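Brutumthorpe Parish Council
Highways and Footways Working Group

Minutes of the meeting held on 12/9/07 in the reading room

Present: Trudy Cosgrove (chair), Kiran Awasthi, Hauwa Ogbonna, Benito Segura (Borkis, contractor for the Skedel Lane works), Trinidad Arroyo (minutes)
Apologies: none received.

1. Minutes of the last meeting
Agreed and signed, with one correction. Item 5 should read "Mill Bank", not "Mill Lane".

2. Skedel Lane resurfacing
Mr Segura reported that the base layer is down from the chapel to the cattle grid. The top layer will go on next, starting at the chapel end. The lane will be shut to through traffic while this is done. Residents will be let through on foot at all times and by car before 8am and after 5pm.

Mrs Ogbonna asked about the school bus. Mr Segura said the driver had been given a turning place at the farm entrance and was content with it. Mrs Ogbonna said parents had not been told. Borkis to put a letter through doors before the closure starts.

Two drain covers outside the chapel are sitting low and hold water. Mr Segura agreed they would be raised before the top layer goes on, at no extra charge.

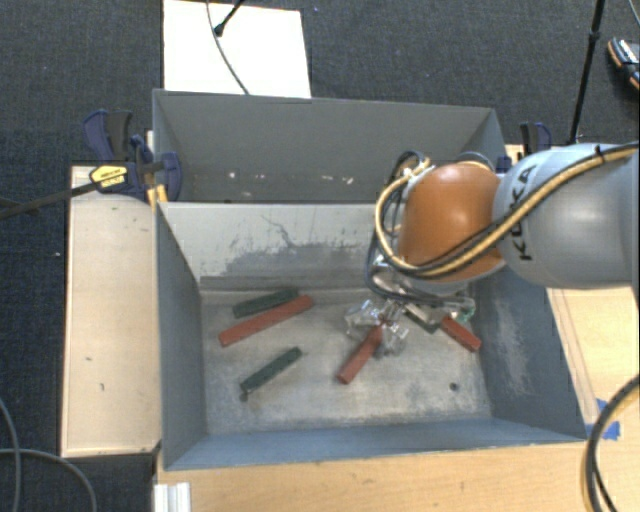
Mr Awasthi asked whether the 400 metres past the cattle grid could be added to the job. Mr Segura said it could be priced but not done this year. The chair asked for a written price by January so that it can go into the budget.

3. Llorente Bridge
The weight limit stays in place. The county's engineer has looked at the north parapet and wants the loose stone taken down and rebuilt in lime mortar. No start date has been given. Mr Awasthi reported lorries still using the bridge early in the morning. The sign on the Skedel side is hidden by a hawthorn. Mr Awasthi to ask the landowner to cut it back.

4. Diversion signs
There were complaints that the signs at the crossroads sent people round in a loop. Mr Segura had been out to look and agreed one was facing the wrong way. It has been turned. Miss Arroyo has had 33 emails on the diversion and will send one reply to all.

5. Footway by the shop
The tarmac has lifted over the tree roots. Mrs Ogbonna would like the tree kept. It was agreed to ask for advice from the county before any digging. Carried forward.

6. Any other business
Grit bins: the one at the top of Mill Bank has a split lid. Chair to order a new one.
Mr Awasthi asked that plans be sent out before meetings in future. Agreed.

7. Next meeting
To be fixed once the Skedel Lane closure dates are confirmed. Miss Arroyo to circulate.

The meeting closed at 8.50pm.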